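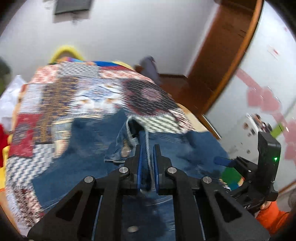
Denim on a busy cloth, keep or drop?

olico_bench
Posted 17/12/2022
We're collecting folding examples with two hand-held grippers, one per hand. Target is 300 for denim. My question is the table covering. Ours is a patchwork cloth with a different print in every block, and the other group wants plain gray. Does the pattern hurt?

swanson14
I'd go plain for the first batch. Ours at Ostura trained faster that way. You can add the busy cloth later.

vatuvwood
Disagree. We did plain only in June and the policy fell apart on the first flowered tablecloth. Mix them from the start.

swanson14
How many did you have on plain? If it was 20 then I'm not surprised.

vatuvwood
More than that. It had learned that anything not gray was clothing.

rivet_k
The cloth would worry me less than the blur. When the gripper moves fast the pattern smears, and so does the stitching. Slow down near the seam. We threw out 12 takes for that.

olico_bench
Blur is a fair point, the patches do streak. The raised seam between the fingers still reads fine to me. Do you cut the fast parts or drop the whole take?

rivet_k
Whole take. Cutting leaves jumps in the gripper path.

swanson14
I cut them and it's been fine, but check your timestamps after.

olico_bench
OK. Keeping the patchwork for half and going slower. Will post numbers when the batch is trained.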